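What I learned from making a budget for a robot room

08/05/2023
By Tarmo Ots

Last winter my colleague Auður Kjærgaard asked me to write the equipment plan for our bedroom tasks. I had never made a budget larger than the one for my own kitchen, and that one I exceeded. I want to write down what I did, while I still remember the wrong turns, and perhaps it will help a small group that must do the same thing this year.

The task is easy to explain. A humanoid stands beside a double bed, picks up soft toys from the sheet and puts them in a basket. When I first heard it I thought: the robot costs a lot, the rest costs nothing, so the plan will have one line. After a week the plan had 24 lines, and the robot was only one of them.

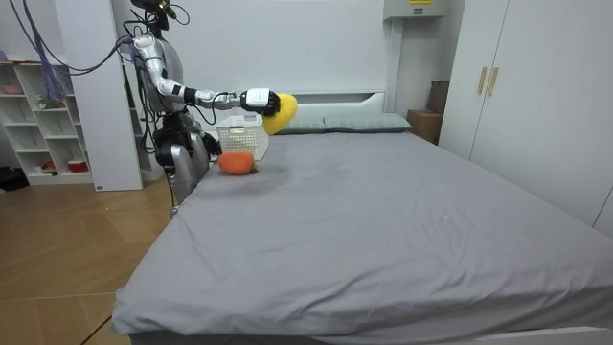
Start with the room

My first mistake was to begin with the robot. I collected three offers, compared the arms and the hands, made a nice table, and then Hadi Majali asked me how wide the passage between the bed and the shelves was. I did not know. I had to go there with a tape measure, and two of my three offers became less interesting on the same afternoon.

Now I would draw the room before I write to any seller. I would put in the bed, the wardrobe with its doors open, the shelves, the place where a person stands when something goes wrong, and the place where the cables come down. Cables need space too, and they need somebody to decide where they hang. In my first plan they had no line at all. In the second one they had a line called "other", and this line grew every month until Auður forbade me to use the word.

The furniture we bought from normal shops, and I recommend this. A seller named Stougaard offered us a special test bed with adjustable height. It was a good product, I believe, but people do not sleep in such a bed, and we wanted to work with the kind people have at home. A fitted sheet makes wrinkles and the mattress gives way a little under the weight of a basket. These things are difficult in a useful way and they cost very little.

Hands are a separate purchase

I would like to say this strongly, as I had to learn it in front of my manager. When you read an offer, look if the hands are inside the price. In the offer from Undik they were inside, but only the simple ones with two flat jaws. The hands with fingers were on another page, with another delivery time. In the offer from Dotow the hands were included and the wrist adapters were not. I asked why, and received a very polite letter that I did not understand.

Fingers also need spare parts. Our plan says 3 sets of outer covering for each hand for the first year. Bent Hjaltadóttir thinks it is too many and I think it is too few, so perhaps the number is correct.
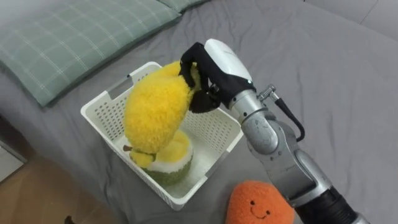
The smallest line in my plan is the one I defend the most, and it is the objects. Everybody wanted to talk about the arm, and I was sitting there with a list of toys and baskets. For the whole first round of objects I asked for 824 crowns, and I was told to find the money in the office supplies. But the object decides what the hand must do. A shaggy yellow toy that the fingers can pinch near the top, and let hang down into the basket, asks for something very different from a hard plastic fruit of the same size. The long fibers hide where the body of the toy begins, so it is not so simple to say how far the fingers must close. I also wanted toys that differ from each other, for example the orange one with the small smiling face, so that we would not practice on only one shape. If you buy only one kind of object, you will buy the others later, with a second delivery fee. I paid this fee, and I know how it feels to explain it.

Buy the same object several times as well. Soft toys get old, and the shop changes the model without telling you. We keep 8 spare pieces in a closed box with the name of the shop and the date of the order written on the lid.

With baskets I was too careful. I had a page with inner measurements, wall height, and the size of the holes. In the end we took a white plastic one with small square holes in the sides. It is light and easy to wash, and the three toys fit inside together. The orange one lies with its green tuft over the rim, and this is good enough for me.
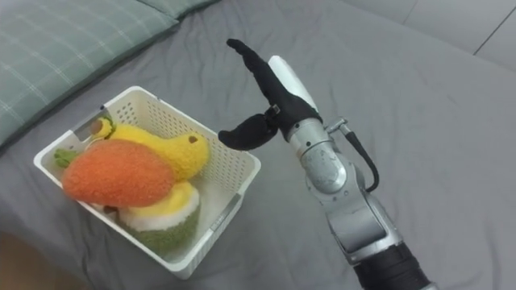 Time is also a line

Valdemar Bech, who checks our plans, sent my second version back with one question in the margin: who will put the toys back on the bed? I had not planned any hours for it. I had planned for the engineer and for the person who drives the arm, but between two trials somebody must empty the basket, pull the sheet a little straight and put the toys in new places. It is a short work each time, and it repeats all day.

So now there is a line for resetting, in hours. There is another one for service, which I had also forgotten. The offer from Sutow had a service contract where the technician comes in person, and the others only gave help by telephone. On paper this made Sutow the most expensive. When I added our own waiting days to the other two, the distance became much smaller, and we are still discussing it.

My open questions for June

I have to send the next version in June and some things I still do not know. I do not know if we should pay for a second pair of hands, or use this money for a second bed in another size. Hadi wants the bed. Bent wants the hands, and she has prepared a drawing to convince me. I also do not know how to write down the loss of value for a pillow. Our accounting form asks for it, with a field for the expected life in years, and the field does not accept zero.

If you have made such a plan for a room like ours, please write to me and tell me which line you forgot.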